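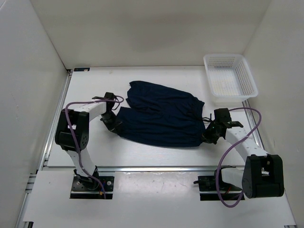 Folding drawstring pants and shorts

Flat folding instructions usually assume a T-shirt. Anything with a gathered waist and a cord behaves differently, and the method below is the one I settled on in February after refolding the same drawer too many times.

The problem is the waistband. Gathering makes it narrower than the fabric it is sewn to, so the excess width has to go somewhere, and it goes into soft creases running down from the waist. Pulling on the waistband does nothing for them. The tension has to run along the length of the leg.

Dark navy is the worst color to work with. Layers are hard to tell apart, and a leg that has slid out from under the other is easy to miss. A white surface helps with the outline at least. My table is a Jokdale, 60 cm deep, and adult pants only fit on it sideways.

Sequence

Lay the garment sideways across the table, waist to one end. Take one leg by the hem and the other hand at the waist, pull lightly, and lower it. Repeat for the second leg. Bring one leg over the other so that the inseams meet. The crotch point will stick out as a small triangle; turn it in.

Tuck the drawstring inside the waistband before the first crosswise fold. A cord left trailing catches on whatever is next to it in the drawer, and it tends to pull the fold open when the neighbor is removed.

Fold hem to waist, then in half again. Shorts need only the first of these. Press with a flat hand and leave the waist edge on the outside, where the bulk does less harm.

Storage

The drawer insert is a Briltholm, 41 cm long inside. Folded pants stand on edge in it in 2 rows. Heavier sweatpants, almost 400 g a pair in my case, go flat on the shelf above. They slump when stood up and push the lighter ones over.

Next up is fitted sheets, when the Minhas set is out of the wash.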